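Zamfira Sima
Training block notes, October. I've been asked a few times what I use for fuel on long rides, so I'm putting it in one thread.

First, I'm not sponsored. I bought the Dratgate electrolyte powder and the Hopkin gels with my own money, and I'll finish both before I order anything else.

The powder is the plain one with no caffeine. I ride after 5 pm most days and caffeine at that hour wrecks my sleep. Coffee stays in the morning.

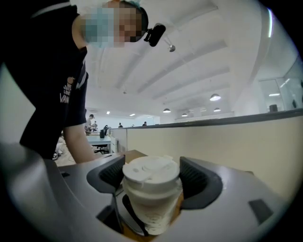 One scoop in a full bottle is too salty for me. I use half a scoop and drink more often. On anything under an hour I just have water.

Gels: one every 40 minutes is what the packet says. I can't manage that. I start with one at the first long climb, then eat real food. Fig bars, or a boiled potato with salt if it's cold out.

I tried the Trerno recovery shake as well. Flavour is fine, texture is chalky. It sat heavy in my stomach for three rides in a row, so I went back to chocolate milk and toast.

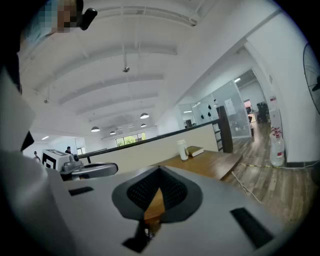
Wooden tabletop, grey gear.

Someone asked about the Vodeo 100. It's 100 km, mostly gravel, and the aid stations are further apart than the map makes them look. Carry your own powder in a small zip bag. Label it. White powder in an unlabelled bag gets you a talk at the airport.

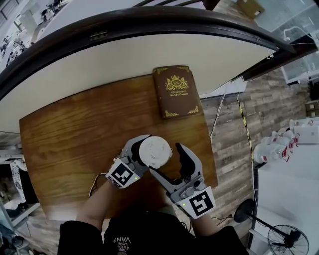
Mixing is where most people go wrong with powder. Put the water in first, then the powder, then shake. If you're using a tub, check the lid before it goes in your bag. A round white one with a ridged top, like the one over the table there, is easy to grip, but I still put tape around mine. I've cleaned powder out of a pannier and don't want to do it again.

Last thing. Try all of it at home before race day, including the potato. Your stomach may not agree with mine.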